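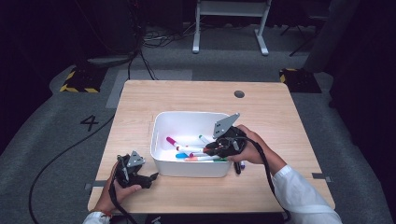 Marker bin: do you pile or line up?

Forum: Craft Rooms and Desks

inkyelbows
Sun 5 July
Okay, I need to gush about sorting markers. Mine live in a white plastic bin with a handle slot on the short side, and for months it's been one happy heap — pink caps over blue caps over green, all pointing every which way. I love how it looks! I also can never find the orange. So today everything comes out onto the table, one at a time, and gets tested on scrap paper. Who else does this for fun?

Rajeshwari Namboodiri
Me! I do mine every November before card season. Lay them down side by side next to the bin and you'll spot the doubles right away. I found 3 of the same teal once and was thrilled, because teal is my favorite.

dalsgaard_desk
I'm going to be the grump. A bin is wrong for markers. They should be in a Fludero tray, flat, in color order. With a bin you dig every time.

inkyelbows
But digging is half the joy! And the bin goes to the couch with me. Can't do that with a tray (well, I can, but I've seen how it ends). 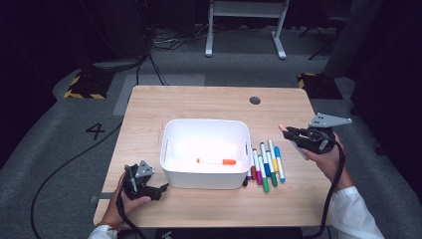 Lining them up: does the order matter?

Bastien Riviere
Love a row of white barrels with bright caps. Two greens and two blues there, so I'd put each pair together and try them both on the same sheet. Sometimes the caps match and the ink really doesn't.

dalsgaard_desk
Blue, green, blue with a yellow in the mix? Rainbow order, please. Purple at one end, red at the other.

Rajeshwari Namboodiri
Disagree! I go by how much I use them. Everyday colors closest to my hand, and I don't care what the rainbow thinks. Also, orange is still in the bin all by itself, poor thing.

inkyelbows
Ha, orange found at last! I'm with Rajeshwari on order, but Bastien's pair test is great and I'm stealing it. Does anyone wipe out the bin while it's empty?

Bastien Riviere
Damp cloth, then dry it well. Ink dots on white plastic come off mine with a little dish soap if I get them early.

dalsgaard_desk
Fine, I'll admit a bin is easier to wash than my tray. Still not switching.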